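Teaching the Arm by Remote: Project Report
Nov 7, 2021

My project for the fall was getting a small desktop arm to put a cube in a box by copying me. I drive it through the task with a second, hand-held arm and the computer saves every joint angle as it goes. One full drive is a demo – and I had no idea how tiring demos could be!

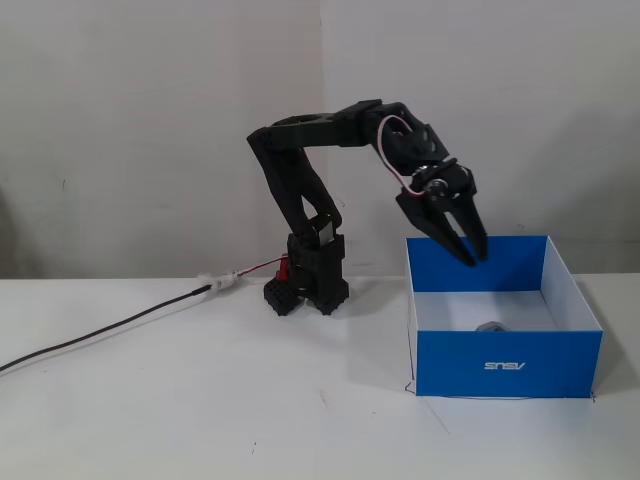 Thérèse Leclerc thought I should slow down over the box, as the model would learn my jerky wrist along with everything else. She had a point (my October demos look like I'd had 6 coffees). I threw those out and started fresh.

What I changed
1. Same start pose every time, with the gripper open.
2. Cube in a new spot on the table for each demo.

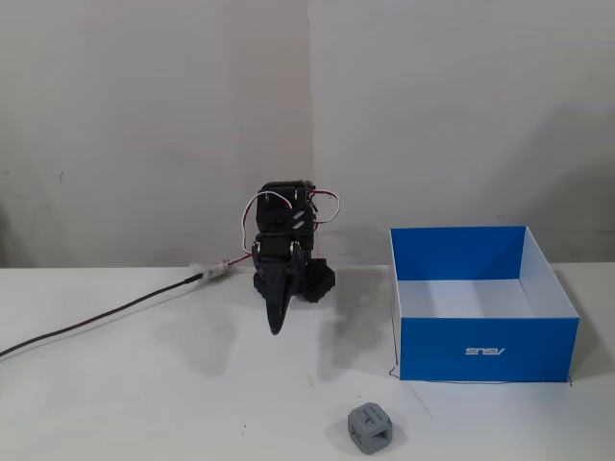 3. No stopping halfway to think. If I froze, I deleted the demo.

Results so far
I ended up with 382 demos I'm happy with. The pinch was the hard part for me, because you feel nothing through the controls and have to judge it all by eye.
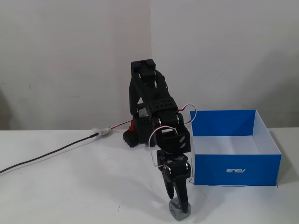 I got better once I came down straight and closed slowly – rushing it just shoved the cube sideways. Next up is training, and then two weeks of testing with Ginevra Monti.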